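Robots and Daily Work, lecture 4
Can a machine do the chores yet?
Notes by Ilham Benkirane, February 7, 2021

Please read these notes before the seminar. The short answer to the title is "some of them, on a good day", and today we look at why it is so.

First, we must separate a task from a chore. A task is to pick up one known thing from one known place. A chore is to clear the table, when the things on it are different each evening and lie at every angle. Factories mostly buy machines for tasks. At home we want chores.

In our course exercise with the Soliman simulator, the program had to pick up small objects and put them in a given place. We made 627 attempts and 289 were successful. Most of the failures came before the fingers had closed: the arm arrived a little too high, or turned the wrong way for a long thin object.

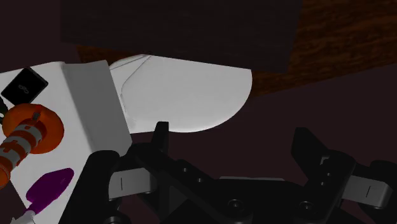 A second difficulty is the time. A person who tidies a desk does not stop to plan each movement. Our program stopped before every grasp, and the longest pause was 68 seconds. In a workshop this can be accepted if the machine works at night – in a kitchen it can not.

Third, success in simulation is not the same as success in a real room. Friction, soft materials and bad light are all simplified in the computer. Eifion Bevan will speak about this in lecture 5, with the results from Trernier.

For the seminar, choose one chore from your own home and write it as a list of tasks. Mark those which need two hands. One page is enough.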